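About Prudance

Prudance tests robot grippers, arms and wrist cameras for firms that want to compare them before they buy. Margarida Vieira started the company in Fomham, above the old Nowakowski print works, and still runs the bench work.

We don't make or sell hardware. Customers send us two or more grippers and we run each through the same tasks on the same arm. A standard comparison is 70 attempts per task, with the finger width, closing speed and camera settings written down for each. The report gives all the results, including the drops.

Small items are most of what we are asked about. Pens, markers and their caps roll easily, and a fingertip that copes with a box may push a cap away. Clear plastic is a separate test for the cameras.

Small parts on a marble-patterned top, from the wrist camera

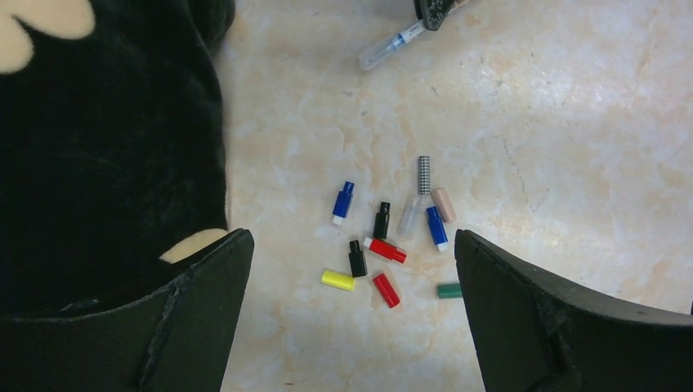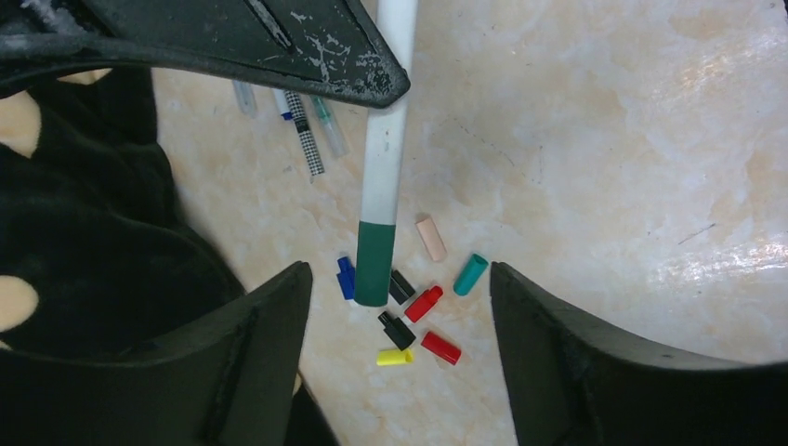 Camera trials can be booked without a gripper trial. We also compare controllers, but only on our own arms. The second bench, at Plendidley, opens in August and will take arms up to 32 kg.

To ask for a quote, write to the Fomham office with the makes and models you have in mind.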